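Notes from the Multley open day, written up for everyone back home who asked "so are we buying one or not?"

I went over to Multley in November with a full tank of coffee and a folder of questions, and I came back with a heavier folder and a sore throat from talking over the air handling. For anyone who missed the earlier emails, we have set aside money in next year's plan for one benchtop robot arm with a gripper, to take over the small-parts loading at our Filtholm shop. The open day was my chance to look at one up close before we sign anything, and I'm very glad I went (even though the parking was a good long walk from the door and it had started to drizzle).

## Getting there and getting in

The building is at the far end of the Crichton industrial park, past the tile warehouse, and the sign is small. I drove by it twice. Once you're inside it's friendly enough: a name sticker, a paper cup, and a sheet with the times of the demos. There were 34 of us on the list, mostly from shops about our size, plus a few teachers from the technical college who asked the best questions all day.

The morning began with a talk on leasing, which I had expected to doze through and didn't. The short version is that the arm itself is often the part people budget for most carefully, and then the fingers, the mounting plate, the guarding and the training days come along and eat up whatever was left. I wrote that down and underlined it, because our own spreadsheet has one line that says "robot" and one line that says "misc."

## The demo bench

After the talk they let us crowd up to the benches, and I spent most of my time at the one with the shape sorter. I'll admit I smiled when I saw a toy – but it's a sensible choice when you think about it. Everybody in the room knows what a square block is supposed to do with a square hole, so you can stop thinking about the product and watch the handling.

The first piece I followed was a long red-orange block, held upright between two metal fingers and brought down over the square hole at the near corner of the green base.
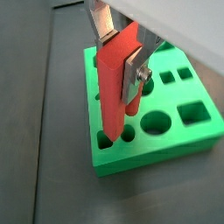 *Lining up over the square hole, with the tip just above the rim.*

I stood there for far longer than I meant to, mostly looking at the fingers. They are plain metal plates, and you can see a hex-socket screw standing out from one of them. I asked whether a shop like ours could make its own set, and the answer was yes, if we have somebody who can mill aluminum and hold a drawing to size. We do! That could take a nice bite out of the tooling line, and it also means that when a part changes shape we won't be waiting on a shipment.

The quote for a pair of ready-made fingers, by the way, was $861. That's per pair, before freight. We have four part families at Filtholm, and I had been picturing one set of fingers that did everything, so you can see how the arithmetic started to go in my head. The engineer at the bench was patient with me and suggested we sort our parts by width first and see how many of them a single pair would really cover. I've put that on my own to-do list for next week.

We also talked about what happens when a part and its hole don't quite agree. Our fixtures have been around since before I was hired, and a couple of them have wandered. Her advice was to spend money on the fixtures before spending it on anything clever, and to bring real parts to the trial, worn ones included. I liked her for that, as she could easily have sold me something instead.

## Things I'd like us to price

Over lunch (chicken salad, very good rolls) I sat with my spreadsheet and split our "misc." line into proper pieces. Please send me anything I've forgotten.

- **Stand and mounting plate.** The Bernetti stand was on display and feels solid, but it's wider than the aisle by our second press. Somebody needs to take a tape measure to that spot before we ask for a price. The plate is quoted separately at $1319, drilled to our pattern, and they will hold that figure through the end of the winter.
- **Fingers.** One bought pair to start with and one pair made in our own shop, so that we learn how to do it while there's still a good set to fall back on. Two-legged parts like our brackets need their own look, too. I watched a red block of that kind being held over the sorter, its front leg partly into a round hole and the back one a little higher, and thought right away of how our brackets would have to sit.

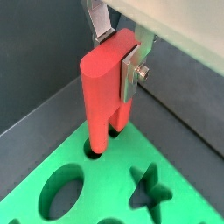 - **Training.** The course is 27 hours, spread over several visits. I'd like to send two people, one from each shift, and we need to budget for covering their regular work while they're gone. I left that out of the first draft completely and I'm a bit embarrassed about it.
- **Guarding and floor marking.** They can't quote this without a visit. I asked for one in the new year, preferably in the morning when the loading dock is quiet.
- **Spares.** Screws, cables, and whatever the gripper service kit turns out to include. I have the list on paper and will scan it.

## Where that leaves us

My feeling after a day on my feet is that we should go ahead with a paid trial at Multley, using our own parts, before we commit to buying. The trial fee comes off the purchase if we go through with it, and we'd get the use of a bench and an engineer for the length of it. I'd much prefer to find out about a stubborn bracket over there than on our own floor with a truck waiting.

I still don't have a good answer on the lease versus purchase question. The lease looked kinder to next year's numbers, but the terms on returning worn equipment were a little foggy, and I've asked for them in writing. The brochures are on the shelf by the break room microwave, the Bernetti one has my notes in it, and if anybody borrows it please put it back – I'll need it when I redo the spreadsheet.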